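Accueil > Enseignements > Aménagement urbain > Revêtements et sols extérieurs > Séance 4

Plan du cours | Séances | Bibliographie | Travaux dirigés

Séance 4 -- Dallages extérieurs en béton : joints et pathologies courantes

1. Rappels

Un dallage extérieur travaille en retrait dès les premières heures, puis en dilatation sous l'effet des cycles thermiques. Le joint fixe à l'avance l'endroit où le béton se déforme. On distingue :
- le joint de retrait, scié ou moulé, qui affaiblit localement la section ;
- le joint de dilatation, traversant, rempli d'un matériau compressible ;
- le joint d'isolement, au droit des bordures, regards et façades.

Pour l'esplanade de Trumbridge (exercice 2), on retient une épaisseur de 200 mm et une surface totale de 802 m². Le calepinage est à rendre à l'échelle, cotes comprises.

2. Lecture d'une surface

Le relevé se fait à pied, dans l'axe, puis le long des rives. On note séparément les joints (tracé régulier, bords francs) et les fissures (tracé libre, ouverture variable). Une ligne oblique par rapport aux façades n'est pas forcément une fissure : sur les grands axes piétons, la trame des dalles est parfois tournée par rapport au bâti.
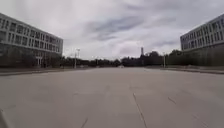
Les taches sombres se relèvent à part. Elles peuvent venir d'une humidité résiduelle, d'un encrassement ou d'une différence de cure, et l'aspect seul ne permet pas de trancher. Revenir par temps sec avant de conclure.

3. Ouverture des fissures

Mesure au fissuromètre, en trois points au moins. Deuxième passage après 14 jours, au même repère et à température notée. Une fissure stable en rive se traite par colmatage souple ; une fissure active impose de reprendre le joint voisin -- voir le cas Wovthorpe, polycopié d'avril.

Travail demandé : fiche de relevé complète, croquis coté, hypothèse de cause pour chaque désordre. Une page au maximum par travée.

Contact : secrétariat pédagogique, bureau 30 | © Institut Orkham | Haut de page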